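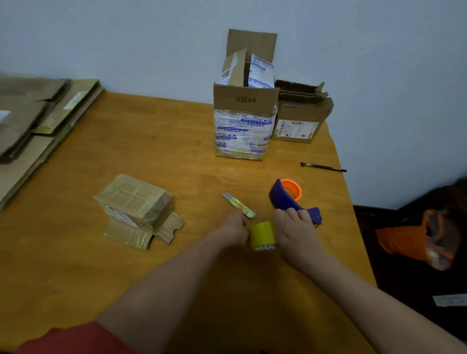 How to Pack Dishes and Glasses for a Move

I have moved eight times and I still love packing a kitchen. There, I said it! Something about getting a whole cupboard of plates into one tight, heavy, rattle-free box makes me very happy. On my first move I wrapped everything in one layer of newspaper, lost half my wine glasses and spent the evening washing ink off the survivors. My method has gotten a lot better since then.

What you'll need

Small, strong boxes (a small box full of plates is plenty heavy)
Plain packing paper, and lots of it
Packing tape
A utility knife
Old towels, dishcloths, T-shirts
A fat marker

Start early, with the things you won't miss. The fish platter, the fondue set, the good glasses that come out every November. Leave yourself one plate, bowl, mug and fork per person and pack those on the last morning.

Building the box

Fold the short flaps in first, then the long ones. Run a strip of tape along the center seam and let it go a hand's width up each side. Add a second strip right next to it, overlapping a little, and then one across the middle. Please don't do that thing where you tuck the four flaps under each other and skip the tape. It holds fine until you lift it.

Crumple paper into loose balls and cover the bottom with them. You want a springy layer, so don't squash them flat. A folded towel on top of that is even better.

Plates

Lay a stack of paper on the table and put a plate in the middle. Pull a couple of sheets over it, put the next plate on top, and pull over a couple more. Three plates make a good bundle. Wrap the whole bundle once more, tape it shut, and stand it in the box on its edge, like records in a crate. Plates on edge handle a bump much better than plates lying flat, and I was so pleased when I finally tried it. Fill the gaps with more crumpled paper.

Glasses and mugs

Stuff the inside with paper first. Then set the glass on the corner of a sheet and roll, folding the sides in as you go. Stemware gets an extra twist of paper around the stem before you roll it. Glasses go upright, in the top half of the box, never under anything heavy. For mugs, wrap the handle by itself and then the whole mug.

My friend Anouk Van den Broek uses clean socks for small glasses, one inside each sock, and I've stolen the idea completely. It's wonderful – you have to move the socks anyway!

Closing up

Top off the box with paper until the flaps just meet without bulging. Pick it up an inch and give it a gentle shake. If you hear clinking, open it and add more. Then tape the top the same way you did the bottom.

I stop at 40 pounds a box. Write KITCHEN – FRAGILE on two sides as well as the top, since the top disappears once boxes are stacked, and draw an arrow pointing up.

At the other end

Slit the tape with the blade set shallow, so you don't slice into whatever is underneath. Unwrap over a towel, and feel through every ball of paper before you recycle it. I once threw out the lid of a sugar bowl and I still think about it.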